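Sorting the tea drawer, and whether it was worth it
October 26, 2020

I have been suspicious of organizing advice for as long as I have had things to organize. So when Tala Najjar told me I would enjoy my tea more if I could see it, I said something rude about people who decant their cereal. She laughed and sent me a link to a post anyway. I read it twice, the second time mostly to find things wrong with it.

The post was on a site called Risidness, and its argument was that small identical packets are the worst thing you can own, worse than cables. They slide. They get under other things. You buy more because you can't tell how many are left. The cure was to empty everything onto a flat surface, make a pile, and then file the packets in a tray like index cards. There was a line about how the tray would "change your mornings." My mornings have survived a good deal and I doubted a tray would get to them.

Still, I did have the problem. I order a green foil-packed tea with Chinese lettering on the front, one serving to a packet, and it comes in bulk because the shipping is silly otherwise. The last order was 100 packets and I had poured them on top of whatever remained of the order before that. Into a drawer. With the takeout menus, two corkscrews and the warranty for a blender I gave away in June.

So on Saturday I gave it an afternoon.

What I was told to buy

The post wanted me to have a Skundosden, a bamboo box with adjustable dividers. The dividers are sold separately, and I'd like somebody to explain to me what the box does without them. I put one in an online cart, looked at the total with delivery, and closed the window. Marjatta Suominen had already tried the same box for her spice jars and her report was one word long.

There is also an app, naturally. It is called Pumby and you are meant to log your pantry in it. The listing had 1,763 ratings, most of them glowing, and the first three I read used the phrase "game changer." I did not install it. If I need my phone to tell me I have tea, I will drink water.

I went with a white tray that I already had. It used to hold mail. It cost me nothing and it has sides, and I am fairly sure that sides are the entire technology.

The pile stage

Every one of these methods has a pile stage. You are supposed to see all of it at once and feel something. I tipped the drawer out on the shiny reddish table by the wall, picked out the menus and the corkscrews, and waited to feel something. Mainly I felt that foil is slippery. Push the heap from one side and packets come off the other, and then you are on the floor retrieving them.

I tried two ways of working. The first was to take packets off the heap one at a time and turn each one face up before it went in the tray. The second was to grab a handful, knock it square on the table like a deck of cards, and put the whole handful in. The post recommends the second and calls it "batching." Batching is terrible with these. The packets aren't stiff like cards, they have a bit of tea bulging in the middle, and a handful of them wants to fan out the moment you loosen your grip. One at a time was slower and I had to redo almost nothing.

Pressing the edge flat against the table before filing helped a little. So did overlapping them in columns, each one leaning on the one before, with the lettering showing. Once there were a couple of full columns the rest had something to lean on and stopped sliding. That part I will give the post credit for, although it took it four paragraphs and an ad for a mattress to say so. 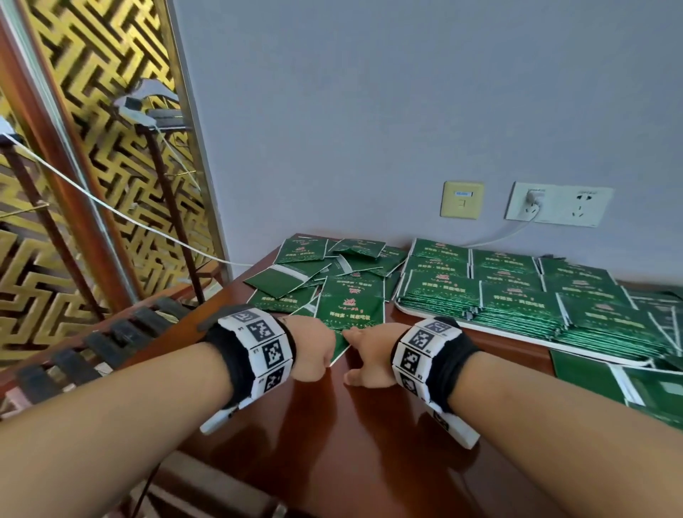
Did it change my mornings

No. I get up, I put the kettle on, I take a packet. Before, I put my hand in the drawer and took a packet. I timed nothing, but I can't believe the difference is worth a Saturday.

I'll admit to two things, with some reluctance. The first is that I can see when I'm running low, and I had been about to reorder for no reason at all. The second is that the drawer now closes. It hadn't done that fully in a while and I had come to think of the gap as part of the drawer.

Against that, the tray takes up space. A drawer hides its contents, and I have always considered that a point in its favor. The tray is on the table under the network jack and the outlet, and every time I plug something in I have to reach over the tea. I knocked a column over on Sunday doing this. It took a minute to put right, and it was a minute I never used to spend.

Aurel Toma came by, looked at it and asked if I was opening a shop. Then he took three packets home with him, so visibility has its costs too.

Would I tell you to do it

If you have one kind of tea and it's all in the same size packet, maybe, provided you already own a tray. If you have a mix, I don't see how it works. Round tins, paper sachets and loose bags don't lean on each other. Titilayo Ekpo wrote in the comments of my last post that she keeps hers in a shoebox standing on its short end, and she has done it for years without reading a thing about it. I'd trust that over the bamboo.

I'll see how the tray looks when it's half empty. My guess is that the columns collapse as soon as there's room to, and that I'll be back to a pile with a border. The post doesn't mention it. All the pictures in it are of full boxes, which seems to me like reviewing a car that's parked.

The corkscrews are still on the counter. I only need one of them, and I can't remember which is the one that works.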